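Notes on Keeping a Gripper Alive

I look after the handheld grippers on the mezzanine at Cerngate. My title says something grander, but most of my day goes to fingers. I clean them, I swap them, I put their screws back in, and I look under tables for the screws that got away. People who visit want to hear about the learning side, and I point them down the hall. I stay where the isopropyl is.

For anyone who hasn't met one, ours is a gray shell you carry by hand, with a pair of soft black fingers up front and a camera that watches the fingers do their thing. A person uses it to pick things up, and the recording goes off to teach an arm how to do likewise. We call the two units Left and Right, which was fine until both of them ended up in the same hand.

This is a write-up of how I set the station up and keep it going. Zdeňka Doležal asked me for "one page, Matúš, with no opinions." I sent her the one page in July. Everything that didn't fit is down here.

The coat rack

Our present task is hangers and long wooden things around a coat rack. The rack came from an online shop called Pomodia and arrived with an instruction sheet showing a smiling man and no words. I have nothing bad to say about the rack. It's brown, it has pegs, it stands up. As a test of a gripper it's meaner than anything we ever built on purpose. The pegs come out at different heights and point wherever they like, and a peg is exactly the sort of thing a soft finger will snag on when you back away from it in a hurry.

Long sticks are the other half of the misery. You'd think a stick would be easy. Grab a stick low down and the top of it waves around like a fishing rod, and all of that waving comes back to the fingers as twist. Twist is what kills fingers. Squeeze they can take all day long.

So the station is arranged to be kind to them. I keep the rack well away from the tables so that a person with a stick can walk all the way around. The fiducial cube (the white box with the black and white pattern on it) goes where the camera can find it from the rack, and then it doesn't move. I'll come back to the cube. I have feelings about the cube.

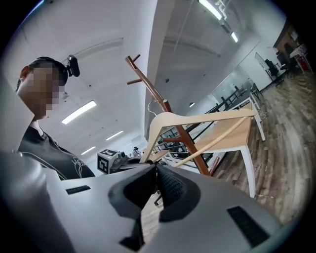
Before the first take

I start at 7:30, when the only other living thing on the floor is the coffee machine, and I use the term loosely. The routine goes like this.

Wipe both fingers, pads first and then the edges. I use a lint-free cloth that's barely damp. The textured side holds on to dust the way a cat holds on to a grudge, and a dusty finger slides on smooth wood. You won't feel it slide. You'll find out a week later, when somebody down the hall asks why the stick seems to be getting shorter.

Look at the root of each finger, where the rubber meets the hard part. Bend it back gently with a thumb. If you see a pale line, it's a crack on its way. Change the finger now, on a bench, with the good screwdriver, and spare yourself the other version of the job, which happens on the floor with somebody standing over you.

Open and close the thing 20 times with nothing in it. Listen. A good one makes a soft, slightly bored sound. A click at the end of travel means the linkage wants grease. A click in the middle means a screw is loose, and you should find it before the gripper spits it out for you.

Check that the fingertips meet. Hold a strip of paper between them and pull. It should drag evenly along the whole width. If it comes out at an angle, one finger is seated crooked. I did this with a business card for a month until Zdeňka noticed that it was hers.

Clean the lens last. If you clean it first you'll only touch it again.

All of that takes me less time than it takes to describe. On a bad morning it takes until lunch.

Fingers, and how many

We get ours molded by a small outfit, Kadlec, who do a lot of seals and gaskets and regard us, I think, as a hobby. A finger is rated for 2000 closings. I was skeptical of such a round number and kept a tally on the back of a delivery note. The first pair went at 989, on the coat rack, naturally, with the pad peeled half off and hanging there like a tongue. I wrote to Kadlec and got a very polite reply asking whether we had been using the fingers to grip things.

What we changed after that was the angle. People kept coming at a peg from the side and then rolling the wrist to get the hanger clear. Now the operators come off the peg in the direction the peg points and do the rolling afterward, in open air. Nobody likes being told how to hang up a hanger. I gave a short demonstration, dropped the hanger, and gave it again. Since then the fingers have lasted long enough that I stopped keeping the tally, mainly because I lost the delivery note.

If you're changing a pair yourself:

Take both off even if just one has gone. A new finger next to an old finger gives you a grip that pulls to one side, and you'll chase it through the calibration for a whole afternoon.

Start all the screws before you tighten any. Snug is enough. The housing is plastic and it remembers being insulted.

Write the date on the inside of the finger in silver marker. I use an Edilus paint pen that costs more than the finger does, or feels like it.

Run the paper test again. Then go and calibrate.

The cube

Calibration is the cube's department. The software finds the printed pattern, works out where the camera must be, and everything after that hangs off that one answer. It follows that if someone moves the cube after calibration to make room for a sandwich, the gripper believes the whole building has shifted over by one sandwich. I've watched this occur. The plots were beautiful and every one of them was wrong.

I tried tape on the floor. I tried a sign. The sign said PLEASE DO NOT MOVE, and was itself moved. What works is a fast check: walk up to the cube, touch the fingertips to the same corner every time, read the offset on the laptop, and if it's off, redo it. Do this after lunch as well. Especially after lunch.

Watch the light too. We're under a curved white ceiling with long fluorescent tubes, and at certain spots a glossy print of the pattern will throw a tube straight back at the lens and the software loses the lot. I reprinted ours on matte paper and the problem went away. Whoever gave me the glossy paper said it looked more professional.

Sticks

This is where I spend most of my worrying, so it gets its own heading.

A long slat wants to be held with the flat of it against the pads. Turn it so the narrow edge is in the grip and you've got a thin line of contact, a lot of lever above it, and no chance. The same goes for two pieces at once, which somebody always tries. The fat one gets all the squeeze, the thin one gets what's left, and the thin one leaves.

Sand the corners of your wood. Fresh-cut pine has edges that will take the texture right off a pad. I go over every new piece with fine paper and then wipe it down, because sanding dust on a pad is the same grudge in a new coat. Throw out anything with a splinter lifting. I pulled one from a finger with tweezers and it had gone in deep enough that I felt I ought to apologize.

Cables get checked at the same time. They hang free below the handset, and free cables find pegs. Before every session I run my hand down from the connector and feel for a kink, and I leave just enough slack that a person can reach up high without tugging the plug. Too little slack and the connector works loose. Too much and you're tied to the furniture.

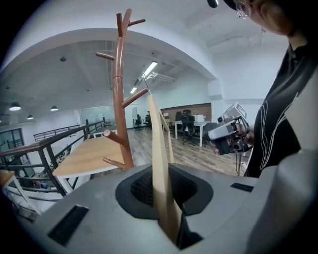
Can I wash the fingers in soapy water in place of wiping them?

Take them off the gripper first, use a drop of dish soap in lukewarm water, rinse them well and let them dry for 30 minutes before you put them back. Don't soak them, and don't use the hand soap from the restroom. It has moisturizer in it, and a moisturized finger won't hold a thing.

The drawer

Spares live in the second drawer down: fingers in pairs, screws in the mint tin, cloths, tweezers, the marker. The tin still has a few mints in it. Check before you put one in your mouth and check before you put one in the housing.

If you take the last pair of fingers, write it on the lid. Kadlec need notice, and their man goes fishing in the summer and doesn't answer.

Next I have to do something about Right, which has started clicking in the middle. I've found two loose screws so far and neither of them was the one.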